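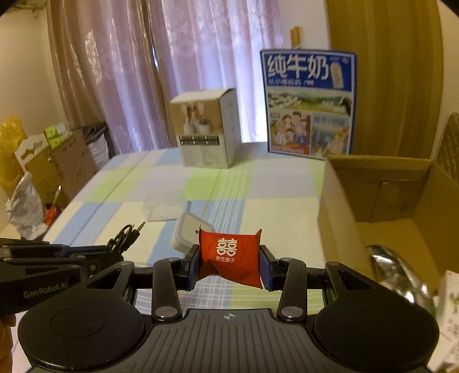
Good afternoon. My subject is the single-serve format in hot drinks, and how far it can support sales of malted and cereal drinks in the afternoon. The format itself is familiar to everyone in the room: one portion, one small packet, opened and used at once. Much of its appeal lies in the printing. A small red packet with a double-happiness symbol in white can be recognised from across a table, and it sets an occasion before the contents are known. Most malted drinks on sale at present carry no such signal.

Next slide: range and price.

Prusunari tested single portions of its barley drink in 600 convenience shops, beside the standard tub. Shoppers who bought the portions were mainly new to the category. Repeat purchase was weaker than the company had hoped, and Lihua Yin will return to this point in the second session.

Jarnosik took a different course and sold mixed boxes to offices. Around 3,000 workplaces placed a first order. The plain malt flavour ran out first in most of them, and the ginger was often left.

Pause for questions on price.

Next slide: cost of packing.

Single portions require more material for each cup served. Members should expect retailers to ask about this early. Hiyori Fukuda's paper compares five packing materials and is available at the desk until Friday.

Next slide: what we ask of members.

Please send afternoon sales separately from evening sales. The two are still combined in most returns, and the bedtime figures conceal any movement earlier in the day. Returns should go to Jingyi Fang by the end of April.

Hand over to Cuiping Dong for chilled drinks.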